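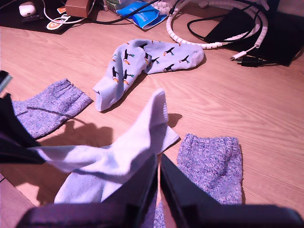

Home Jobs Calls Newsletter Contact
Posted in: Contracts & Casual — Robotics / Automation
December — by Zachary Caron

Equipment Planner (contract, part-time), Paltlow

We're after someone to sort out the buying side of our textile handling work. Socks at the moment, small laundry items after that. Two arm stations planned for the new year, budget half written, quotes all over the place. Need it pulled together before the next funding round.
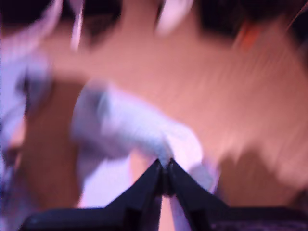 The job is mostly spreadsheets and phone calls. Getting like-for-like quotes out of suppliers, chasing lead times, working out what we buy and what we lease. Indura and Mahama have both quoted on arms and niether quote includes freight or spare fingers, so start there. Some time at the bench as well — you can't cost wear parts from a desk.

Current equipment list runs to 19 lines. Expect it to grow, then get cut.

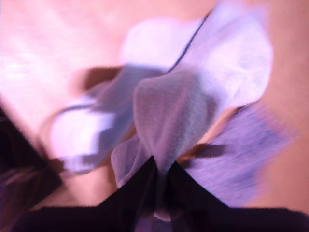 Soft goods are fiddly and the budget has to allow for it. Fingertips, cabling, lighting, a decent table, a whole lot of socks in different knits. Last year's plan had the arms and not much else. We want consumables, calibration time and servicing in their own colums this time, with a contingency we can defend.

You'll have:
- purchasing or cost estimating experience, any industry
- enough mechanical sense to read a spec sheet and argue with it
- comfortable ringing people up
- Ornaleo purchasing software handy but we can show you

What we'll want from you, in order:

1. Go through the existing list at the bench with the operators, mark what's missing.

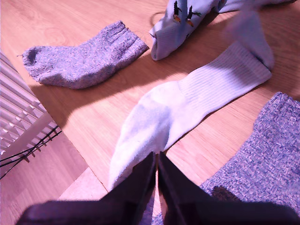

2. Chase revised quotes. Freight, spares and training itemised.

3. Draft budget, low and high versions, one page each plus workings.

4. Buying calendar through to commissioning.

Hours flexible, mornings preferred. Pay is $1,174 a week before tax, about two months' work to begin with, may be extended.

To apply send a resume and a short note on something you've bought that went over budget, and what you did. No cover letter needed. Attention Zachary Caron, job code Planner. Applications read as they come in.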